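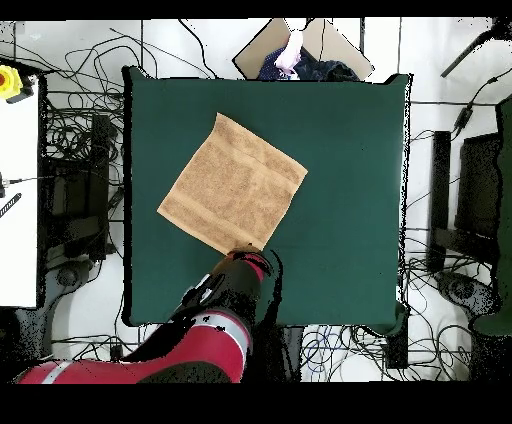
December 4, 2019: Towel day, again

Got to the Ravcombe workshop before the heat came on, which means I typed the first hour's worth of code in gloves and spent the second hour fixing it. The project is called Weria. I named it in September, when I thought it would do laundry. So far it does towel. I have stopped using the plural in front of people.

The plan for the day was the corner grab and only the corner grab. I wrote that on a sticky note and put it on my laptop, and then I spent forty minutes rerouting a cable that had been fine where it was. In my defense, I had tripped on it. In the cable's defense, I had put it there.

Hanna Duda came in while I was on the floor and asked if I was winning. She is building a guitar amp at the back bench and it makes a noise like a wasp in a can, so I feel we're about even. She also wanted to know why I hadn't bought a robot that already folds towels. I said the point was to learn something. She said, "And?" and went to make tea.

The grab itself. Over the weekend I changed the approach so the fingers come straight down near an edge, close, wait a beat, and only then lift. The old version closed and lifted in one motion, and about half the time it came up with a pinch of air, very confident, and carried the air through the entire folding routine with great care. I watched it do that so many times that I started to admire its manners.

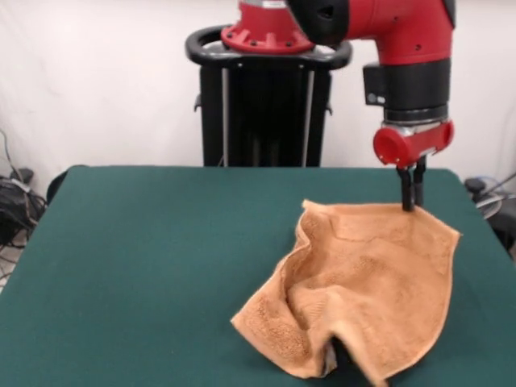
The wait is 0.4 seconds now. I tried longer and it didn't seem to buy me anything except suspense. What did help was slowing down the first bit of the lift, because terry cloth is mostly fuzz and friction and it resents being hurried. Once there's some height on the edge I can let the arm go at its normal speed. I ought to write that down somewhere better than a diary, but the lab notebook is under Hanna's transformer and I'm not touching that.

Took a break to return the Visser power supply, which was the wrong one, and was the wrong one the last time too. The man at the counter knows me now. He didn't ask for the receipt. I bought a Lumex bench lamp on the way out so the trip would count as an errand and not a defeat. It came with no bulb.

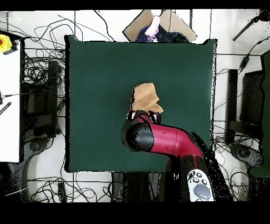 After lunch I worked on the second fold, the part of this project I would happily pay someone to take away. The first fold is geometry. The second is geometry on top of whatever the first one did, and any small error in fold one gets promoted. The flaps want to land square on each other and instead I get a corner sticking out in steps, like a badly shuffled deck of cards. My mother would not accept that towel. I scored it as a pass, since my rule in the spreadsheet says "roughly a rectangle" and I wrote the rule on a tired evening with exactly this in mind.

Then a bad stretch. The software decided it had lost the table, or at least that the table was 9 inches lower than I believe it to be. I hit stop well before it could go and check. The fault was mine: I had loaded the calibration from before I moved everything, because both files are called "final." One of them is now called "final_wrong," and I give it a week before I load that one on purpose.

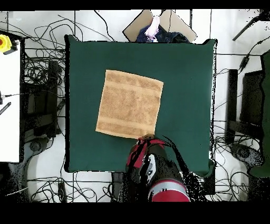
Last job was teaching it which way the towel is turned. I had been fitting a box to the outline, and the outline is a mush of loops and shadow, so the angle wandered every time I asked. The better clue had been lying there the whole time. The towel has a paler band woven near each of two opposite edges, and those run straight even when the edges don't feel like it. So: find the bands, take the angle from them, leave the outline for size. It's twelve lines of code and I was smug about every one of them until Hanna asked what happens with a plain towel. I said we don't own a plain towel. She said she'd bring one.

Run 129 was the last of the day. I reset the towel by hand one more time, faster and neater than the arm has ever managed, and chose not to think about that on the drive home. Still to do: rename the other calibration file, buy a bulb, get the notebook back, and try the band trick with the towel upside down, which I forgot.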